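From: Nneka Ekpo
To: Flekwood discussion list
Subject: Re: Brown wood next to a white ceiling

On Tuesday Osaze Osagie wrote:

> We have a den with a suspended ceiling, plain off-white tiles in a metal
> grid. My wife wants to take the tiles down over the far end and put up
> wood panels there instead, stained brown. The run is 108 inches by 36.
> Two questions. Will dark wood overhead make the room feel low? And should
> I use the same stain on the long table that goes under it, or is that too
> much of one color? Babatunde told me to match everything. Adebayo told me
> to match nothing. I would like to buy the stain before the end of May.
>
> Osaze

Osaze,

I did almost the same job two years ago in my mother's dining room, so take this as one person's experience.

On the low ceiling question, it depends more on the walls than on the wood. Her walls were a mustard yellow and the panels looked heavy until we repainted. Once the walls were a light gray, nobody mentioned the ceiling again. If your walls are already pale I would go ahead. If they are dark, paint them first and live with that for a week.

Where the wood meets the tile is the part people get wrong. The tile grid sits at one height and the panels will sit at another unless you plan for it. Work out the difference before you cut anything. I used a strip of painted trim along the joint, the same white as the grid, and it hides a gap that gets wider toward one wall. Old houses are like that.

Also decide early which way the panels face. Grain that runs along the joint looks calmer to me than grain that runs into it, but Chukwuemeka has his the other way and it suits his room.

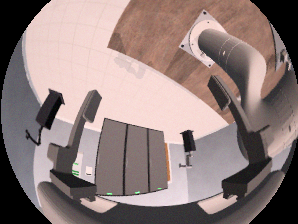
Brown wood grain beside off-white ceiling tiles (computer render).

On matching the table, I am between Babatunde and Adebayo. The same stain on two kinds of wood will not give you the same brown anyway. My panels were birch and the table was an old oak one, and with one can of stain the table came out a full shade darker. I sanded it back and tried again with a lighter color. It is close now, and close is good enough when one surface is over your head and the other is under your elbows.

If you want them to go together, I would look at the grain before the color. Fine streaks and bold streaks in one room can look like two different projects, even when the brown is right. A tabletop with fine, darker streaks is easy to put with most things.

Test on offcuts from both pieces. Put two coats on each, let them dry overnight, and look at them in the morning and again with the lamps on. Mine looked red under the old bulbs and fine in daylight. I changed the bulbs.
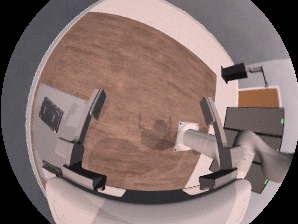 Cost and supplies

I paid 178 dollars for everything, not counting the wood. That was stain, clear coat, trim, screws, brushes and a sanding block that I still use. The Juvenard stain was 19 dollars a can. I bought two and opened only one, so buy one and see.

I used a Fukow water-based clear coat on the ceiling and the same thing on the table. It has been fine overhead. On the table I wish I had used something tougher — there is a pale ring where a hot dish sat, and I have not been able to get it out. If your table will see meals, ask at the Odukoya counter what they would put on a bar top.

Stain and seal the panels on sawhorses, both faces, before they go up. I did the last one in place and had stain in my hair for days.

Two more small things. Save a few of the tiles you take down, in case one of the others gets a water mark. And check what is above that end of the ceiling. We had a shutoff valve up there and had to make one panel removable, with screws instead of nails.

I have half a can of the lighter brown left if you want it for testing. It is in the garage and you can pick it up any evening after six.

Nneka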